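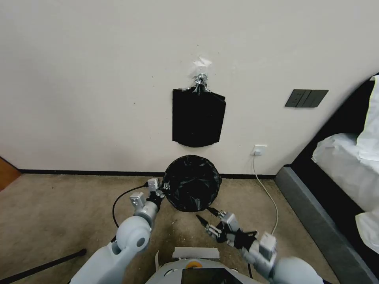 Figure 2. Bin lining in the bedroom at Nekard: the left hand reaching towards the rim of the lined bin, the right hand low over the carpet beside it.

5.3 The false grasp fault

We had rather hoped that this section would be a short one. Bin lining was meant to be the gentle task in our set of household jobs, the one we gave to new operators on their first morning, and for a good while it behaved that way. The trouble we describe in this section came to light in July 2022, when Mingxuan Gu was reading back through the logs of a run that everyone had been pleased with and found, at line 3321, that the right hand had been reporting a firm hold on the bag for a long stretch in which it was holding nothing at all. The arm had gone on to the next step with complete confidence, and the liner had stayed where it was.

Looking back, the cause is easy enough to follow, although it took us several evenings and a good deal of tea to get there. The grasp check in the Zesura controller works from motor current. When the fingers close on something solid, the current rises, and once it stays above a set level for 30 milliseconds the controller marks the grasp as good. A bin liner is very thin, and its folds give way in stages, so we had lowered the level in May to let the hand recognise it. What we hadn't thought through was that a finger pressing against its neighbour, or against the side of the bin through one layer of plastic, gives very nearly the same reading as a finger pinching a proper fold. With the level set so low, the controller could no longer tell these apart.

We then repeated the task 25 times with the lowered setting, and with a person watching each attempt closely and writing down what the hand was really doing. The false grasp came back often enough that we stopped thinking of it as bad luck. It was worst when the bag was bunched at the rim, because the fingers tended to settle on top of the heap and push down into it, and the harder they pushed the more certain the controller became that all was well.

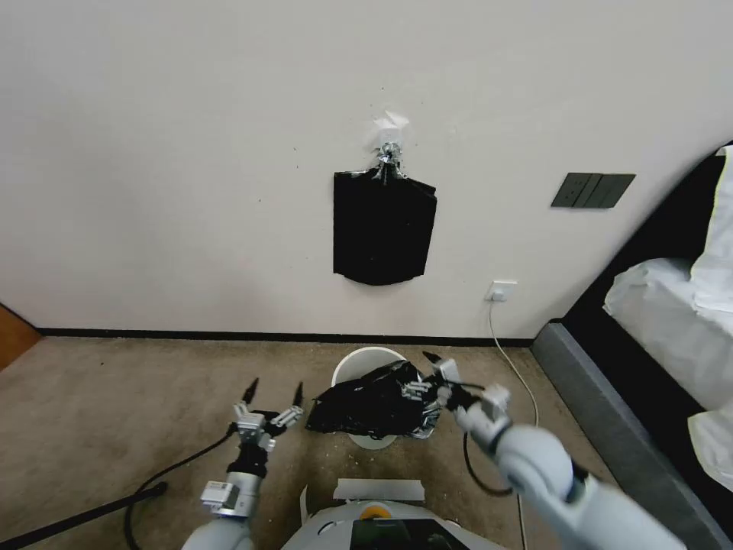
Pushing down is also where an untidy fault begins to turn into a safety matter, and we would like to be quite plain about that. In one attempt the right arm, believing that it had hold of the bag, started its lifting motion with two fingertips hooked under the rim. It took the bin up with it, tipped it, and let it go. The bin was empty and light and no harm was done, but Róisín Hennessy was kneeling beside it at the time, ready to straighten the liner, and her hand had been at the rim only a moment earlier. We stopped work for the day and wrote the event up properly before anyone had another go.

Two things followed from that. The first was a change to the working rule: no one now reaches for the bin or the bag until the arms have been halted from the operator's desk and the operator has said so out loud. The second was a change to the check itself. After closing, the hand now makes a small slow tug away from the bin and watches how the current changes over the length of the movement. Plastic that is truly held tightens little by little. A finger resting on the rim shows a sharp jump, and an empty pinch shows hardly any change, and in either of these last two cases the arm opens and backs away along the path it came in by.

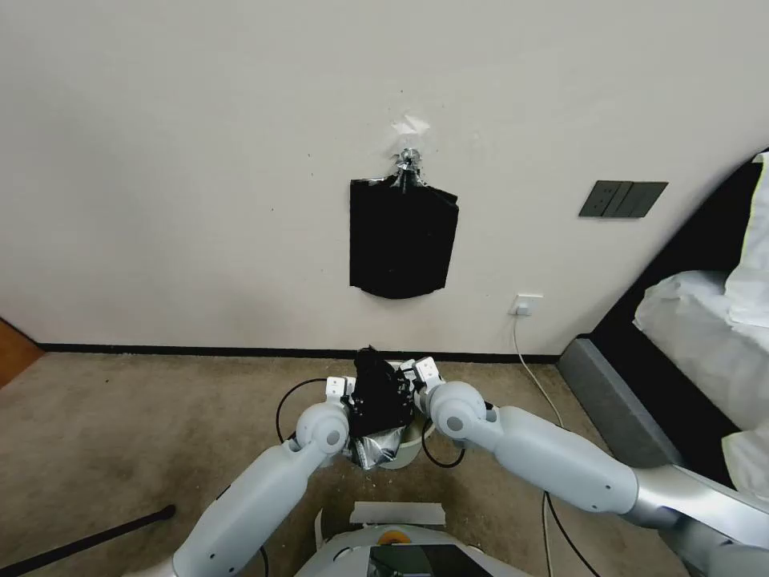

Could the fault have been avoided by leaving the original current level alone?

Only in part, we think. The old level would have turned down most of the false grasps, but it also turned down a great many good ones, and operators had grown so used to overriding it that it was giving very little protection by the end.

The tug adds a little time to every grasp, and it does now and then pull a loosely seated liner out of place, so that the arms have to begin again. We have decided that we can live with this. We have not yet tried the new check with the heavier sacks used at the Ó Néill site, where the plastic is stiffer and may well tighten in a different way, and we would ask readers who work with thicker liners to measure their own readings before borrowing our settings. The loose cables that run near the hands are a separate worry, and we come back to them in the next section.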